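Evaluación del fregadero industrial Trumis de una cuba para cocinas colectivas

Servicio de Equipamiento y Suministros – Residencia universitaria Clotomholm
2025-12-05

El presente informe recoge las conclusiones del periodo de prueba del fregadero industrial Trumis, modelo de una cuba con escurridor lateral, instalado en la cocina central de la residencia. El equipo fue adquirido en abril a través del distribuidor Rirnholm, dentro del plan de renovación de las zonas de lavado, y ha permanecido en servicio ordinario desde entonces. La valoración se dirige a los responsables de compras de otros centros con necesidades semejantes.

Objeto y condiciones de la prueba

La cocina central atiende a 157 residentes en régimen de pensión completa. El fregadero anterior, de la marca Wuisan, presentaba deformaciones en el fondo y fugas recurrentes en la válvula de desagüe, por lo que su sustitución se consideró prioritaria. El nuevo equipo se destinó al lavado manual de ollas, bandejas y recipientes de gran formato que no admite el túnel de lavado, así como al aclarado previo de verduras en los turnos de mañana. Esta doble función obliga a una limpieza completa entre usos, circunstancia que ha pesado en la valoración final.

El precio de adquisición fue de 1,842 euros, con transporte incluido y sin instalación. La conexión a la red de agua y al desagüe corrió a cargo del personal de mantenimiento de la residencia, bajo la supervisión de Darren Mapplebeck, responsable técnico del edificio.

Montaje

El fabricante entrega la estructura desmontada. Las instrucciones son correctas en lo relativo a las patas y al bastidor, pero insuficientes en cuanto al sifón – el esquema corresponde a una versión anterior de la pieza – y fue preciso solicitar al distribuidor un documento actualizado, que se recibió al día siguiente. Las patas regulables permiten salvar desniveles moderados del pavimento. Una vez nivelado y fijado a la pared, el conjunto no presenta oscilaciones, ni siquiera con la cuba llena.

Comportamiento en uso

La profundidad de la cuba es de 42 centímetros, suficiente para sumergir las ollas de mayor capacidad. El personal de menor estatura ha señalado, no obstante, que el trabajo prolongado en el fondo resulta incómodo, y se ha incorporado una tarima antideslizante para esos puestos.

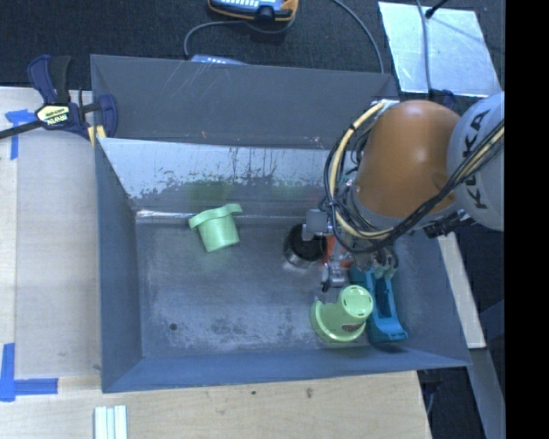
En materia de conservación, conviene distinguir entre el desgaste superficial y el deterioro funcional. Toda superficie metálica sometida al roce diario de utensilios pesados pierde el acabado de fábrica en pocas semanas, y ello no constituye por sí mismo un defecto. Sí lo serían la corrosión por picaduras, la apertura de soldaduras o el hundimiento del fondo, y ninguna de estas anomalías se ha registrado durante la prueba. Las manchas de cal se retiran con un producto desincrustante de uso alimentario, seguido de un aclarado abundante. Debe evitarse el estropajo metálico.

El vaciado es rápido cuando el filtro se encuentra limpio. Con restos vegetales, en cambio, la rejilla se obstruye con facilidad y su extracción exige introducir la mano hasta el fondo de la cuba. Un filtro con asa, similar al que incorporaba el modelo de Wuisan, resolvería esta carencia a un coste reducido.

El nivel de ruido merece una mención aparte. La cuba dispone de un revestimiento amortiguador en su cara inferior que atenúa de manera apreciable el golpe de las bandejas. El escurridor carece de él, y la diferencia se percibe con claridad en las horas de mayor actividad.

Servicio posventa

Se tramitaron dos incidencias con Rirnholm: el esquema del sifón ya mencionado y la sustitución de una junta que llegó con una fisura. Ambas se atendieron sin coste. El catálogo de recambios es amplio, si bien el embudo de la válvula solo se suministra como parte de un conjunto cuyo precio asciende a casi 100 euros, importe que este Servicio estima excesivo para una pieza de desgaste.

Valoración

Se considera que el fregadero Trumis es adecuado para cocinas colectivas de tamaño medio que dispongan de personal propio de mantenimiento. Se recomienda adquirir una junta y un filtro de repuesto junto con el equipo, y solicitar por escrito la versión vigente del manual antes de iniciar el montaje. Para los centros cuya actividad principal sea la preparación de verduras, se aconseja valorar el modelo de dos cubas.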